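Open Day at the Sirell Building, Torndale

June 5, 2021

I signed up for this one late and nearly didn't go. The Sirell building is out past the rail yard in Torndale, on the road to Nokow, and the bus only gets you as far as the traffic circle. From there it is a walk along a road with a sidewalk on one side. There is a sign at the gate, small and set back. I passed it and had to turn around.

The building was put up for a furniture importer called Siriwardena and still has the old name in faded paint on the side wall. It was later split into work units, and Sirell has the ground floor. They let it out by the room. Entry was free. At the desk they gave out a printed floor plan and a sticker, and after that you could go where you liked as long as the door was open.

According to the floor plan the ground floor has 253 lockers, spread over several rooms and a corridor. I hadn't thought of a locker count as something to advertise, but storage seems to be what people ask about when they come to look. The units are rented by the month and most tenants share, so everyone wants a door that closes.

I started at the front with the loading bay and the print room. The loading bay has a roller door and a ramp, and a pallet scale that was switched off. The print room smelled strongly of ink and was too full to get far into. I looked in from the doorway for a couple of minutes and moved on.

The shared room at the back is where I spent most of the visit. It has a grey-green floor and a big brown wooden table, set at an angle to the walls. People were busy on all sides of it, so I kept to the edge and walked the long way around.

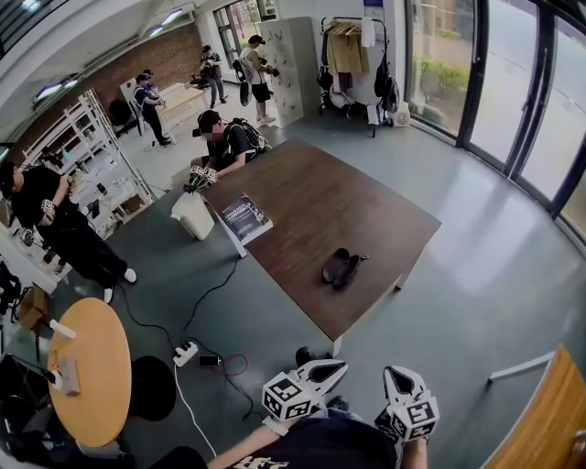
The shared room, with the big table and the lockers behind it.

It is a room that gets used, and it had not been cleared for visitors. A pair of black shoes was sitting on the table, side by side, nicely shined from the look of them. Near one corner there was a dark book or magazine with some blue on the cover, hanging over the edge a little. I wanted to push it back but left it where it was.

The lockers in this room are tall grey metal ones with rows of small doors. I'd call them the right size for a bag, a lunch and a change of shoes, and not much good for a winter coat. Coats go on the metal rack next to them. It had a tan jacket on it, several dark things, and bags hanging lower down. I have worked in places with worse arrangements. My one complaint would be that the rack is the first thing to fill up in cold weather, and one rack for a room this size won't be enough by October. The plan shows another in the corridor, but when I looked there was only a row of hooks.

On the left is a white desk that tenants can book by the half day. Power comes from the wall on that side. If you need to run something at the table you have to bring an extension cord, and the house rules say it has to be taped down.

I had some 400 words of notes by this point, most of them about storage, so I put the notebook away and looked at the table properly.

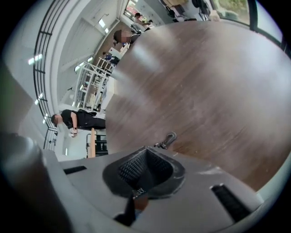
The top has had a hard life. There are lighter patches where the surface has worn, and white specks across it, and it throws back a lot of glare. The grain still shows well. I'd leave it alone if it were mine. A sanding would take the marks off, but then people would start worrying about putting things down on it, and a table that size is only useful if you can dump your stuff on it. Seating is a mix, including a black chair frame with horizontal bars that I would not want to sit on for a whole afternoon.

The rest of the visit went quickly. The kitchen is narrow, with a sink, a kettle and a fridge with shelf labels. There are 2 restrooms, one of them step-free. The yard behind has a bike rack and a bench in the shade — the best seat on the site, and I ate my sandwich there.

Practical notes for anyone going next time. The deposit on a unit is $1,000, and lockers are extra. There is no coffee for sale, so bring some. Parking is in the yard and was full when I arrived. The bus back toward Torndale center stops on the far side of the traffic circle, with no shelter, and the timetable posted on the pole was out of date. I waited a good while. The next open day is planned for October, and the upper floor is supposed to be included if the stairs are finished.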